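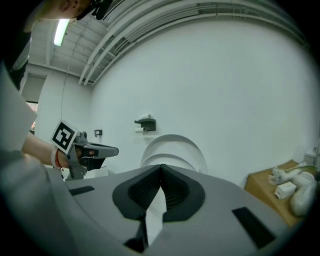 화장실에서 진행 중인 시연 작업. 손에 드는 그리퍼 위에 흑백 마커가 달려 있다.

변기 뚜껑을 닫는 법에 대하여
보크우드(Vokwood)의 티나 옥사넨, 피르요 페소넨 인터뷰
2025. 10. 24.

티나 옥사넨은 약속 시간보다 먼저 와서 회의실 책상 위에 집게를 하나 올려놓고 있었다. 명함을 꺼낼 줄 알았는데 집게를 내밀었다. 쥐어 보라는 것이다. 생각보다 무겁고, 생각보다 장난감 같다. 손잡이를 당기면 손가락 두 개가 오므라들고 놓으면 벌어진다. 나는 그것으로 내 볼펜을 집으려다 바닥에 떨어뜨렸고, 다시 집으려다 책상 밑으로 차 버렸다.

"방금 그건 폐기요." 옥사넨이 말했다. "떨어뜨린 건 괜찮아요. 발로 찬 게 문제죠. 로봇한테는 발이 없거든요."

보크우드는 숙박업소 욕실을 정리하는 로봇을 만든다. 정확히 말하면 로봇 팔은 다른 데서 사 오고, 그 팔이 무엇을 해야 하는지를 가르친다. 옥사넨은 이 회사에서 시연 데이터를 총괄한다. 옆자리에 앉은 피르요 페소넨은 시연자다. 미르타우(Miltau)의 호텔에서 오래 객실 청소를 했고, 지금은 같은 일을 집게 두 개를 들고 한다. 본인 표현으로는 "같은 일을 더 못하게" 한다.

면접에서 무엇을 물어봤느냐고 했더니 두 사람이 서로를 쳐다봤다. 페소넨이 먼저 대답했다.

"수건을 개 보라고 하더라고요. 그래서 갰죠. 그랬더니 좀 천천히 개 보래요. 천천히 갰어요. 그다음에는 손가락을 두 개씩만 써서 개 보라는 거예요. 그때 집에 갈까 했어요."

"저는 그때 이미 뽑기로 했어요." 옥사넨의 말이다. "대부분은 손가락 두 개로 하라고 하면 나머지 손가락을 어디에 둘지 몰라서 허둥대요. 피르요는 그냥 욕을 하면서 개더라고요. 욕은 기록에 안 남아요. 그때는 마이크가 없었으니까요."

지금은 있느냐고 물었다. 지금도 없다고 했다. 페소넨은 고개를 끄덕이며 다행이라는 표정을 지었다.

두 사람이 처음부터 집게를 쓴 것은 아니다. 첫 프로젝트였던 질루스(Zillus)는 원격 조작 방식이었다. 방 한쪽에 로봇 팔을 세워 두고, 사람은 칸막이 뒤에 앉아 조종간을 움직였다. 화면에는 로봇이 보는 장면이 나오고, 사람이 손목을 돌리면 로봇도 손목을 돌린다. 손목을 돌린 뒤에, 조금 있다가.

"그 '조금'이 사람을 잡아요." 페소넨이 말했다. "내가 손을 내렸는데 저쪽 손은 아직 안 내려갔어. 그럼 더 내리게 되잖아요. 그러면 저쪽이 갑자기 쿵 내려가요. 세면대에 컵 하나 올려놓는 데 오전이 다 갔어요. 컵은 플라스틱으로 바꿨고요."

"유리컵 예산이 남아 있었는데요." 옥사넨이 덧붙였다. "제가 바꾸자고 했어요. 소리 때문에."

원격 조작에도 장점은 있다. 사람이 조종한 대로 실제 로봇 팔이 움직이니, 거기서 나온 기록은 적어도 그 팔이 할 수 있는 동작이다. 관절이 어디까지 꺾이는지, 팔꿈치가 벽에 닿는지 고민할 필요가 없다. 닿으면 닿는 소리가 난다. 옥사넨은 이 점을 아직도 그리워하는 눈치였다.

"원격 조작 기록은 정직해요. 재미는 없죠. 하루 여덟 시간을 앉아 있어도 쓸 만한 게 얼마 안 나와요. 그리고 다들 뻣뻣해져요. 조종간을 잡으면 사람이 로봇 흉내를 내기 시작하거든요. 로봇은 사람 흉내를 내려고 거기 서 있는데, 둘이 서로 양보하다가 끝나는 거예요."

칸막이 뒤에서 조종하던 페소넨은 한번은 로봇이 수건을 들고 멈춰 있길래 한참 기다렸다고 한다. 통신이 끊긴 줄 알았다. 알고 보니 자기가 조종간을 놓고 커피를 마시고 있었다.

"그것도 기록에 남았어요." 옥사넨이 말했다. "수건을 든 채로 사색하는 동작이요. 골라내지 않았으면 지금쯤 로봇이 배웠을 거예요."

지난 5월에 질루스를 접고 손에 드는 그리퍼로 넘어왔다. 로봇을 현장에 데려갈 필요가 없어졌다는 것이 가장 큰 변화다. 집게를 가방에 넣어 아무 욕실에나 들어가면 된다. 그리퍼에 달린 카메라가 손끝 앞을 찍고, 기록된 움직임은 나중에 로봇 팔의 움직임으로 바뀐다. 두 손이 서로 어디쯤 있는지는 집게 위의 흑백 무늬 판이 알려 준다.

"처음 보는 사람은 다 그걸 찍으려고 해요. 휴대폰으로." 페소넨이 말했다. "메뉴판이 뜰 줄 아나 봐요."

나는 회의실에서 이미 휴대폰을 꺼냈다가 집어넣은 참이었으므로 이 대목에서는 메모만 열심히 했다.

변기 이야기를 하지 않을 수 없었다. 왜 하필 욕실인가. 로봇 영상을 찾아보면 대개 부엌이다. 사과를 그릇에 담고, 컵을 옮기고, 가끔 빨래를 갠다. 옥사넨은 질문이 끝나기 전에 한숨부터 쉬었다.

"욕실은 좁아요. 하얗고요. 벽도 하얗고 변기도 하얗고 수건도 하얗고 휴지도 하얗죠. 카메라 입장에서는 눈보라 속에서 눈사람을 찾는 일이에요. 투자자한테 보여 줄 때도 사과가 낫고요. 그런데 숙박업소 사람들한테 뭐가 제일 싫으냐고 물으면 사과를 그릇에 담는 게 힘들다고는 안 하거든요."

현재 작업 목록에는 뚜껑 닫기, 휴지 갈기, 선반 위 정리하기, 젖은 수건을 걷어 통에 넣기 등이 올라 있다. 뚜껑 닫기가 제일 쉬울 것 같다고 했더니 이번에는 페소넨이 웃었다.

"뚜껑은요, 사람은 다 손끝으로 톡 치고 돌아서요. 떨어지는 건 지가 알아서 떨어지고. 그런데 로봇이 그걸 배우면 톡 치고 돌아서는 것만 배워요. 뚜껑이 떨어졌는지 아닌지는 관심이 없고요. 그래서 우리는 끝까지 잡고 내려요. 집에서도 그렇게 하게 됐어요. 남편이 무슨 의식이냐고 물어요."

휴지 갈기는 사정이 더 나쁘다. 다 쓴 심을 빼고, 새 휴지를 끼우고, 끝을 찾아 늘어뜨려야 한다. 휴지걸이는 집집마다 다르게 생겼다. 끝이 풀로 붙어 있는 새 휴지는 두 손가락짜리 집게로 뜯을 수가 없어서, 지금은 페소넨이 미리 손으로 뜯어 둔 것을 쓴다. 속임수가 아니냐고 물었다.

"속임수죠." 옥사넨이 선선히 인정했다. "문서에는 '전처리'라고 써요."

휴지 끝을 앞으로 늘어뜨리느냐 벽 쪽으로 늘어뜨리느냐를 두고 회사 안에서 회의가 열린 적도 있다고 한다. 시연자마다 습관이 달라서 기록이 반반으로 갈렸고, 모델은 둘의 평균을 내려고 했다. 평균을 낸 결과는 휴지를 걸이 옆에 세워 두고 물러나는 것이었다. 결국 앞으로 늘어뜨리기로 정했다. 반대표를 던진 사람이 누구인지는 두 사람 다 말해 주지 않았지만, 페소넨은 이 이야기가 나오는 동안 창밖을 보고 있었다.

집게로 시연을 잘하는 요령이 있느냐고 물었다. 질문을 던지고 나서 내 볼펜이 아직 책상 밑에 있다는 사실을 깨달았다. 옥사넨은 느리게 하라는 말은 이제 안 한다고 했다. 느리게 하라고 하면 사람들이 물속에서 움직이듯 하고, 물건 앞에서 쓸데없이 멈춘다. 멈춘 시간도 배움의 대상이 된다. 로봇이 휴지걸이 앞에서 멈춰 서서 한동안 아무것도 안 하는 시기가 실제로 있었다.

"고장인 줄 알고 케이블을 다 갈았어요." 옥사넨이 말했다. "나중에 기록을 돌려 보니까 시연자 한 분이 늘 거기서 숨을 고르더라고요. 로봇이 그걸 아주 충실하게 따라 한 거죠. 숨도 안 쉬는 게."

그래서 지금은 이렇게 가르친다. 망설이지 말 것. 고개로 보지 말고 집게로 볼 것. 로봇은 사람의 눈을 빌리지 못하고 그리퍼에 달린 카메라만 갖게 되므로, 물건이 카메라에 들어온 다음에 손을 뻗어야 한다. 눈으로 먼저 보고 안 보이는 데로 손을 쑥 넣으면 모델로서는 초능력을 배우는 셈이다. 페소넨에게는 이것이 가장 어려웠다.

"청소를 오래 하면요, 안 보고 해요. 변기 뒤쪽은 손이 알아요. 그런데 티나가 자꾸 손이 아는 건 안 된대. 내가 아는 걸 다 모르는 척하면서 해야 돼요. 하루 종일 모르는 척하는 것도 피곤해요."

팔꿈치도 문제다. 사람의 팔은 좁은 틈에서 이상한 방향으로 잘도 접힌다. 집게만 기록하면 집게가 지나간 길은 남지만 그 뒤에서 팔이 무슨 곡예를 했는지는 남지 않는다. 페소넨이 변기 뒤로 집게를 넣어 떨어진 칫솔 뚜껑을 꺼낸 시연은 사내에서 명작으로 꼽혔는데, 로봇 팔로 옮기자 첫 동작에서 벽을 뚫어야 한다는 계산이 나왔다.

"명작은 원래 재현이 안 돼요." 페소넨이 말했다.

"삭제했어요." 옥사넨이 말했다.

그렇다면 실수는 전부 지우는 것일까. 그렇지는 않다. 오히려 실수를 일부러 찍는 날이 따로 있다. 수건을 잘못 집었다가 놓고 다시 집는 과정, 상자를 선반 모서리에 걸쳤다가 안쪽으로 밀어 넣는 과정을 담는다. 늘 깔끔하게 성공하는 기록만 보고 자란 로봇은 한 번 어긋나면 속수무책이라고 한다. 물건을 놓쳐 놓고도 쥐고 있는 줄 알고 빈손으로 선반까지 가서 정중하게 내려놓는다.

"그 영상은 저희가 좋아해요." 옥사넨이 휴대폰을 뒤적이다가 찾지 못하고 내려놓았다. "자신감이 대단해요. 저도 발표할 때 그렇게 하고 싶어요."

실수하는 날은 인기가 없다. 평소에는 잘하던 사람도 일부러 틀리라고 하면 연기를 하기 때문이다. 수건을 떨어뜨리기 전에 이미 떨어뜨릴 표정을 짓는다. 표정이야 찍히지 않지만 손도 같은 표정을 짓는다는 것이 옥사넨의 주장이다. 페소넨은 이 주장에 동의하지 않는다. 다만 해결책은 내놓았다. 점심을 먹고 나서 바로 찍으면 된다는 것이다. 그 시간에는 누구나 진심으로 틀린다.

현재 휴지 갈기 작업에서 검수를 통과한 시연은 743개다. 목표는 3000개. 숫자를 받아 적고 있으려니 옥사넨이 표정이 왜 그러느냐고 물었다. 나는 별 표정을 짓지 않았다고 답했다.

"다들 그 표정을 지어요. 뺄셈하는 표정이요. 저도 아침마다 해요."

통과 기준은 까다롭다. 마커가 가려져도 안 되고, 카메라가 너무 빨리 돌아도 안 된다. 거울이 큰 욕실은 따로 검토한다. 거울 속에 집게가 하나 더 있으면 위치를 계산하는 프로그램이 어느 쪽이 진짜인지 고민에 빠진다. 한번은 계산 결과 페소넨의 왼손이 옆방에 있는 것으로 나왔다. 본인은 그날 왼손이 유난히 가벼웠다고 회고했다.

가장 많은 기록을 얻은 곳은 아센(Aasen)이라는 오래된 아파트 건물이다. 보크우드가 세 달 동안 빈 집 몇 채를 빌렸다. 욕실마다 타일과 조명과 휴지걸이가 달라서 데이터로는 훌륭한데, 승강기가 없었다. 새 휴지를 여러 묶음 안고 계단을 오르내리는 일행을 이웃들은 걱정스러운 눈으로 보았다고 한다.

"어떤 할머니가 물어보시더라고요. 그 집에 몇 명이 사느냐고." 페소넨이 말했다. "아무도 안 산다고 했더니 더 걱정하셨어요."

다른 질문도 해야 했다. 페소넨은 자기가 하던 일을 기계에 넘겨주는 일을 하고 있다. 마음이 불편하지는 않은가. 나는 이 질문을 꽤 진지한 목소리로 했는데, 페소넨은 집게로 과자 봉지를 집는 중이었다. 내가 볼펜으로 실패한 것과 같은 집게다. 봉지는 얌전히 들렸다.

"불편하죠. 안 불편하면 거짓말이고. 호텔에 아직 다니는 친구들은 저보고 배신자라고 해요. 농담으로. 반은 농담으로." 그는 봉지를 옥사넨 앞에 내려놓았다. "그런데 그 친구들도 무릎이 다 나갔어요. 욕조 뒤에 쪼그려 앉는 일을 로봇이 하겠다고 하면 그건 하라고 그래요. 급여가 같이 줄어드는 건 싫고요. 그 얘기는 저 말고 호텔 사장들한테 물어봐야지."

옥사넨은 자기도 그 답을 모른다고 했다. 지금 로봇의 실력을 보면 당장 답해야 할 질문 같지는 않다는 말도 했다. 사람 하나가 끝낼 욕실을 로봇은 아직 끝낸 적이 없다. 뚜껑은 닫는다. 휴지는 걸이의 모양에 따라 다르다. 수건은 개는 것이라기보다 모아 두는 것에 가깝다.

"수건 더미를 만들어 놔요." 페소넨이 거들었다. "우리 아들이 개는 거랑 비슷해요. 그러니까 아주 못하는 건 아니지."

시연자에게 대가를 어떻게 치르느냐는 질문에는 옥사넨이 길게 답했다. 처음에는 통과한 시연 수에 따라 돈을 주었다. 곧바로 모두가 가장 쉬운 욕실에서 가장 쉬운 휴지를 가장 똑같은 각도로 갈기 시작했다. 통과율은 역대 최고였고 모델은 그 욕실 하나에서만 천재가 되었다. 지금은 시간으로 준다. 통과율은 떨어졌고 다들 조금 더 엉뚱한 각도로 일한다.

"돈을 덜 효율적으로 썼더니 데이터가 좋아졌다고 보고서에 썼어요. 재무 쪽에서 그 문장을 빼 달라고 하더군요."

인터뷰가 끝나 갈 무렵 나는 다시 한 번 집게를 잡아 보겠다고 했다. 페소넨이 책상 위의 종이컵을 가리켰다. 집게를 컵 앞까지 가져갔고, 눈은 컵을 보고 있었고, 그래서 틀렸다는 지적을 받았다. 카메라가 컵을 못 보고 있다는 것이다. 손목을 조금 숙였다. 이제는 팔꿈치가 들렸다고 했다. 팔꿈치를 내렸더니 손잡이를 당기는 걸 잊었다. 컵은 그대로 있고 나는 조금 땀이 났다.

"숨은 쉬세요." 옥사넨이 말했다. "대신 똑같은 데서 쉬지는 말고요."

네 번째에 컵이 들렸다. 옆으로 옮겨 내려놓는 것까지 했다. 페소넨은 컵을 들여다보더니 손잡이를 너무 일찍 놓았다고 했고, 옥사넨은 그 정도면 실수하는 날 기록으로는 쓸 수 있겠다고 했다. 둘은 그걸 두고 잠깐 언쟁을 벌였다. 페소넨은 빼자는 쪽이었다.

두 사람은 오후에 다시 욕실로 돌아간다고 했다. 새 휴지의 풀 붙은 끝을 미리 뜯어 두어야 한다면서 페소넨이 먼저 일어났다. 볼펜은 그가 책상 밑에서 꺼내 주었다. 맨손으로.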